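Jiltside Animal Shelter News
August 15, 2026

Changes to cat adoption hours and the foster program

Starting next month, the cat rooms at the Simard Street building will be open for visits until 7 p.m. on weeknights. We tried the later closing time in June and had more visitors after 5 p.m. than in the rest of the afternoon. Morning hours stay the same. The dog side is not changing for now.

Please call before you come if you want to meet a certain cat. Some of the cats on our web page are living in foster homes, and we need a day's notice to bring them in. A cat marked "on hold" has an application in progress and can't be visited.

The adoption fee for adult cats is going down to $50. It covers spay or neuter surgery, the first round of shots and a microchip. Kittens are still $200 for a pair. We no longer adopt out single kittens under four months old unless there is already a young cat in the home. If you applied before this change, your application will be handled under the old rules.

We are also short on foster homes. There were 40 cats and kittens in foster care at the end of June, and a few of those homes are taking a break over the fall. A foster cat needs a spare room or a large bathroom with a door that closes. We supply food, litter, a carrier and any medicine. Most stays last two to six weeks. Nursing mothers stay longer, and we will tell you that up front. You can say no to any cat we call you about and stay on the list.

New foster homes should plan on one visit from us and a short class. The class is held in the front office and covers litter problems, how to give a pill, and who to call at night. Bring a photo ID and the name of your landlord if you rent. 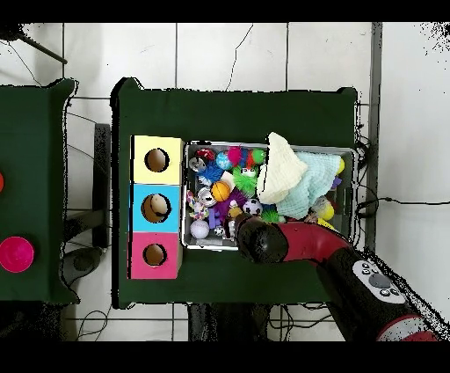 Fosters who already have cats of their own must keep the foster cat apart for the first 2 weeks, even if both seem healthy. Upper respiratory infections are common in the summer and the early signs are easy to miss. Wash your hands between rooms and don't share bowls. If you see sneezing or runny eyes, call the clinic line and leave a message with the cat's name and number.

Foster forms are at the front desk and on the web page. The Likik Road drop box has been removed, so please don't leave forms or donations there. Unopened canned food and clean towels can be brought to the side door at Simard Street any time we are open.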